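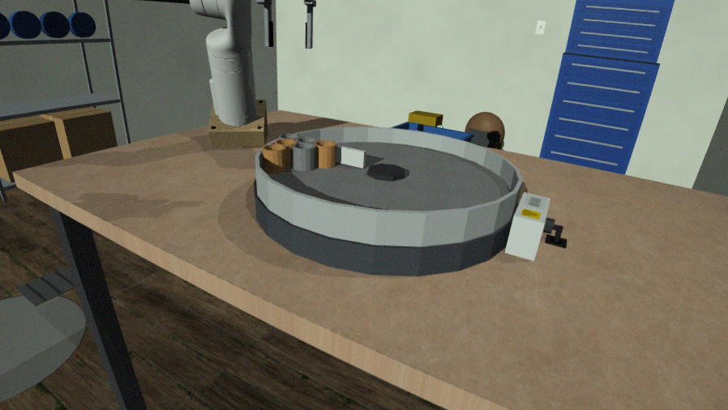 Six cylinders, three of them orange, grouped at the left side of a round tray with a black hub.

The lead pathing programmer on Mudgway, the siege strategy game from the studio Zanness, has spent most of the last development cycle on one question: what should a unit do when the bridge it has been ordered across stops existing? The programmer asked to be identified by role only. We spoke over a voice call, with a test build of the game running at the other end.

The problem has been on the forums since the river maps went in. A player orders cavalry across a bridge, the enemy burns it, and the cavalry turns around and takes the long way to a ford at the far corner of the map, usually straight past a line of archers. "The unit is doing what it was told," the programmer said. "The order is a destination. The route is recomputed whenever the navigation graph changes. From the code's point of view nothing went wrong."

Older versions stored the route at the moment of the order and didn't check it again until the unit reached a blocked node. That produced a different complaint. Units walked up to the broken bridge and stood on the bank. "We got more mail about the standing than we now get about the ford. A unit that stands still looks broken. A unit that takes a bad road looks stupid, and players will forgive stupid for a while."

The current fix is a cost limit. When a route is recomputed, the game compares the new length to the old one. If the new route is too much longer, the unit halts, raises a flag over its banner and waits for a fresh order. The threshold took weeks to settle. A plain ratio failed on short moves, where going around a cart could double the distance. The shipping version uses a ratio with a floor of 500 map units, below which the check is skipped entirely.

"The floor matters more than the ratio," the programmer said. "With no floor, every street fight in a town was full of flags."

Testing is done on a set of recorded battles. There are 835 of them, most sent in by players and replayed without graphics each night. The replays store orders only, so any change to movement can send a battle in a new direction after the first minute. The team therefore compares totals: halts, reroutes, and time spent by each unit outside its assigned group. After the cost limit went in, 224 battles showed a different winner.

I asked if that was alarming. 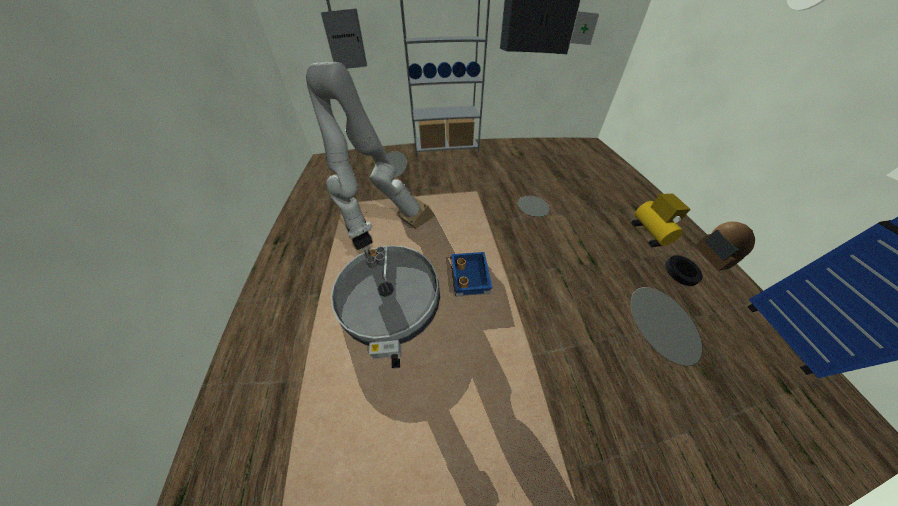

"Less than it sounds. A lot of those were close to even, and a replayed order makes no sense once the unit it was meant for is somewhere else. We read the ones with a large swing by hand. In 5 of them we found real bugs, and in four of the five the bug was older than the change."

The bug that wasn't older concerned groups. If one unit in a group halted on the cost check, the rest kept moving, and the group's center point shifted. The halted unit then received a small correction order toward the new center. That counted as a fresh order, so the flag cleared and the unit set off for the ford after all. The correction is now suppressed while a flag is up.

Computer opponents presented a separate difficulty. The AI planner, an in-house library called Flullia that was written for an earlier Zanness title, has no concept of a unit that is waiting for instructions. It assumed a halted unit was engaged in combat and sent reinforcements to it. On one map the whole reserve ended up on a riverbank with no enemy nearby. Flullia now polls the flag every few seconds and reassigns the unit, though the programmer considers the polling a stopgap. "It should be an event. The planner predates the event system, and moving it over is a job for a quieter month."

Several players have asked for a setting that restores the old behavior. There won't be one in the menu. The ratio and the floor are both exposed in the unit data files, and the Skistier mod, which enlarges most maps, already ships with its own values. Setting the ratio to zero turns the check off - zero is treated as unlimited, a point the documentation got wrong until recently.

Ladders and breached walls aren't covered by any of this. They sit on a second graph, linked to the ground at fixed points, and the length comparison doesn't carry across the link. A unit whose ladder is knocked down will still walk to the nearest gate, open or closed. The programmer has a branch that merges the two graphs, and it currently doubles the load time on the largest castle.

"I'd like that down before anyone outside the office sees it," the programmer said. The next patch is planned for December and will contain the group fix and the corrected documentation. The merged graph is not on the list.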